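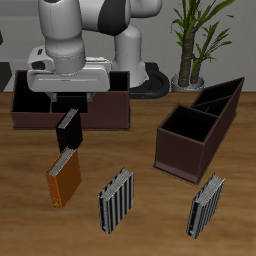

Moving the greenhouse sensors off Wi-Fi

July 24, 2018

The four Cilar boards in the greenhouse have been on Wi-Fi for two seasons and I have finally taken them off it. They now talk to a Buvham gateway on the shelf by the back door, over sub-GHz radio, and the gateway forwards everything to the broker over Ethernet. These are my notes on the change, mostly so that I can find them again.

Power was the main problem. A board waking every ten minutes to join the network, get an address, open a connection and publish one temperature reading spends nearly all of its energy on the first three. I measured 711 ms awake on a good join. On a bad one, with the router busy or the signal poor, it simply ran to the timeout and then tried again. The cells that were meant to last the winter were flat by the new year.

Radio settings

I kept these dull. Fixed channel, lowest data rate the module offers, acknowledgements on, 2 retries and then give up until the next wake. The payload is a node number, a sequence counter, temperature, humidity and battery voltage. With the same reading interval the board is now awake for 58 ms, and most of that is the humidity sensor settling.

Amirul Siregar asked in the comments on the May post why I did not just use a static address and keep the Wi-Fi. I tried it. It helps, but the association step is still there and still varies a lot from one wake to the next.

Gateway

The Buvham ships with its own forwarding program, which wants an account on the maker's server. I replaced it with Rutkowska, a small daemon that reads packets from the serial port and publishes them as they are. Two things to watch:

It drops any packet whose sequence counter goes backwards. Change a battery, the counter restarts at zero and the node vanishes. Set the counter check to "warn" in the config file.

It does not reconnect if the broker restarts. Qistina Rahman has a patch for this, which I am running, and it has behaved so far.

Encryption is switched on with one shared key for all nodes. Separate keys would be better and the daemon supports them, but the key has to be compiled into each board and I did not want four firmware builds.

Still to do

Node 3 is behind the water tank and loses more packets than the others. Longer aerial first, then move it.

The old graphs in Cakex expect the Wi-Fi topic names. I have 118 lines of rules mapping old to new and would like to delete them.

Order more battery holders.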